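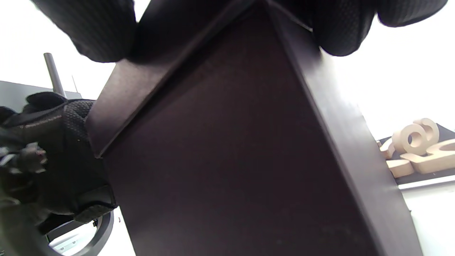

Ticket 1615
Status: open
Site: Surnton
Item: display box, clear, with lid

Lid won't stay flush after repacking. Carton is the dark brown one, 36 cm on the long side. Tried the lid both ways round, same result. Black foam is in the bottom of the clear box. Replacement lid requested from Zasport.

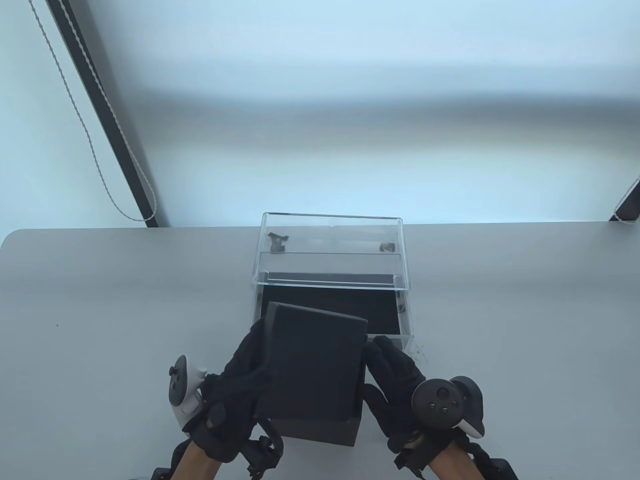 Zasport: Please lift the foam out and try the lid again before we send one. If it still rocks, add the lot number to this ticket.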